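Breltetham Residents' Help Board
Laundry, Linen and Storage

Folding and sorting clothes on the bed when there is no table in the room

Posted by Syahrul Yeoh
Saturday

I would be grateful for guidance on the following matter. I rent a furnished room on the fourth floor at Breltetham. The room has a bed and built-in wardrobes, but there is no table or ironing board, and the tenancy terms do not permit additional furniture. All folding is therefore done on top of the bed.

My difficulty is with dark trousers. I wear black trousers to work and own four pairs. When I fold them on the bed, the legs do not line up, and a second crease appears beside the first by the time I put them on. I have also noticed that light fluff from the bedding transfers to the fabric. Is there a recommended method for folding trousers on a soft surface, and should dark items be kept separate from the rest while sorting?

I would also appreciate advice on whether trousers are better hung or stored in a drawer. The wardrobe rail is 130 centimeters long and is shared with winter coats.

Answered by Ilze Rimkutė
Resident Services, Breltetham

Thank you for your inquiry. Residents in furnished rooms regularly ask about this, and the following procedure is suggested.

Make the bed fully before starting. The duvet should be pulled tight toward the foot, as loose filling underneath is the usual cause of legs that do not line up. Where the duvet is very thick, remove it and work on the fitted sheet.

Place all dark clothing in one pile near the head of the bed and leave the center clear. Take one pair of trousers at a time. Fasten the button and zipper, empty the pockets, and lay the trousers lengthwise. Bring one leg over the other so that the inner and outer seams meet, then smooth from the waistband down to the hem with the flat of the hand. Fold once at the knee. A second fold may be made if the drawer is shallow, although this is not advised for wool.

With respect to fluff, shake out the duvet cover before use. A clean pillowcase or bath towel spread under dark garments will also help. New covers shed most in the first few washes, and they should not be washed together with black clothing.

Finished items should be put away before the next pile is started. Please do not leave folded clothing in front of the wall fan while it is running.

Answered by Arif Harahap

Just hang them. I have the same wardrobe and I put two pairs on each hanger. The coats can go on a freestanding rack if you are allowed one, or on hooks behind the door.

Answered by Darmawan Hidayat

I agree in general with the procedure given by Ms. Rimkutė, with one correction. Heavy cotton trousers may be folded in three without harm – I have stored mine in this manner for six years, and the creases fall out after eight hours on a hanger. For wool or wool blends, hanging by the hem with a clip hanger is preferable.

On the question of rail space, coats that are out of season may be placed in a zipped bag under the bed. This should leave sufficient room for four pairs of trousers.

I would add that a patterned cover is no obstacle to this work. Black trousers show up well on bright bedding, and an uneven hem is easy to see once they are laid flat.
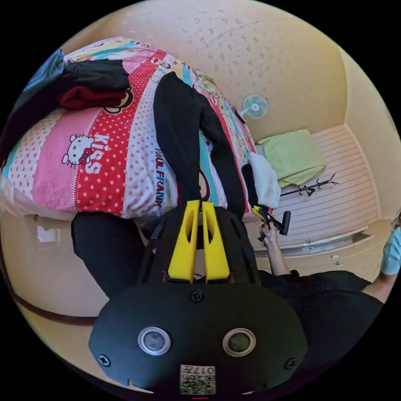 Related topics on this board

Removing fluff from dark fabric without a roller
Drying clothes indoors in January
Storing winter coats in a shared wardrobe
Washing a printed duvet cover for the first time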